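How does a light switch work?

Electricity can only flow when it has a complete path to travel around. This path is called a circuit. If there is a gap anywhere in it, the flow stops everywhere at once.

A light switch is a way of making a gap and closing it again. Inside the switch are two pieces of metal. When you press the switch on, the pieces touch and the lamp lights. When you press it off, they move apart and the lamp goes out.

Why are wires covered in plastic?

Metal lets electricity through easily. Materials that do this are called conductors. Plastic and rubber hardly let it through at all, so they are called insulators. The metal part of a wire is hidden inside an insulator to keep the electricity in and your fingers safe.

Where do the wires go?

In most homes they run behind the walls and under the floors. In workshops and other large buildings, pipes and cables are often left showing.
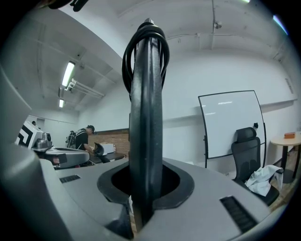 Many older houses have had their wiring replaced. An electrician may need four or five days to do a whole house.

Words to know

Circuit: a complete path for electricity
Conductor: a material that lets electricity through
Insulator: a material that blocks it

Written by Doaa El-Sayed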